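Plultley Clothing Exchange to Reopen in July With Longer Hours

The Plultley Clothing Exchange will reopen to the public in July after a spring closure for repairs to its roof and the replacement of its heating system. The exchange, which operates from the lower level of the Stukeck Building, will offer evening hours for the first time and will accept donations of children's clothing throughout the year.

The exchange allows residents to bring in clean, wearable garments and take home an equal number at no charge. Residents who have nothing to bring may request a household card, which covers up to 11 garments per visit. No proof of income is required, and cards issued before the closure remain valid.

Under the new schedule, the exchange will open at 10 a.m. and close at 7 p.m. The earlier closing time of 4 p.m. had been the most common subject of comments received from residents, many of whom work during the day in Lu and return to Plultley in the early evening.

"The hours were set when most of our visitors lived within walking distance," said Agathe Gaillard, director of the exchange. "That has changed, and the schedule needed to change with it."

Donations will be received at the side entrance on the parking lot level. Garments should be washed, dried and folded, with pockets emptied. Coats, school uniforms and work clothing are in greatest demand. The exchange is unable to take pillows, mattress covers, used underwear or electric blankets. Shoes are accepted in pairs, tied or banded together.

Plastic hangers in good condition are also welcome. The exchange uses them for shirts, dresses and light jackets, and has asked that wire hangers be taken to the town recycling center instead.
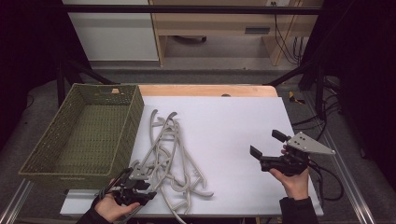
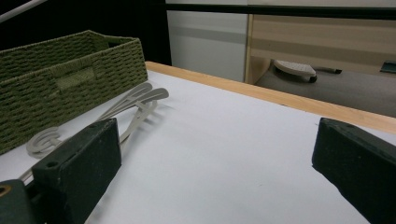
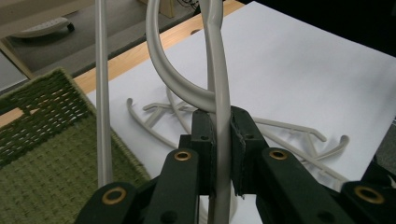
Gray plastic hangers beside a woven basket (first photo). Hangers may be donated with clothing when the exchange reopens.

The repair work was paid for through the town's building fund and a grant from the Nirura Foundation, which supports reuse programs in small towns. Crews replaced damaged sections of the roof above the sorting room and installed new ceiling insulation. The old boiler was removed, and the building is now heated by a system that can be controlled separately on each floor.

Several changes have also been made to the public area. Clothing will be arranged by size first and by type second, so that families shopping for one child can find most items in a single aisle. The fitting rooms have been moved away from the entrance, and one has been enlarged to allow access by wheelchair or stroller. A mending table will be available during evening hours for minor repairs such as loose buttons, split seams and fallen hems.

I-seul Hyun, who coordinates the mending program, said that visitors will be encouraged to do the work themselves with guidance from staff. "A coat with a missing button is still a good coat," Hyun said. "We would like people to feel able to take it home and wear it the next morning." Thread, needles and a selection of buttons will be supplied. Sewing machines may be reserved for a period of 24 minutes at a time when others are waiting.

Before the closure, the exchange served 118 households in a typical month. Staff expect that number to rise with the start of the school year and have set aside storage for uniforms and backpacks. Residents holding larger donations, including clothing from an estate or a closed business, are asked to call ahead so that a delivery time can be arranged.

Donations cannot be left outside the building before the reopening. Items placed at the door during the closure were damaged by rain and had to be discarded, and the town has asked residents to keep clothing at home until the side entrance is open.

Household card applications are available at the town office and at the Plultley library. Completed forms may be returned to either location or brought to the exchange once it reopens.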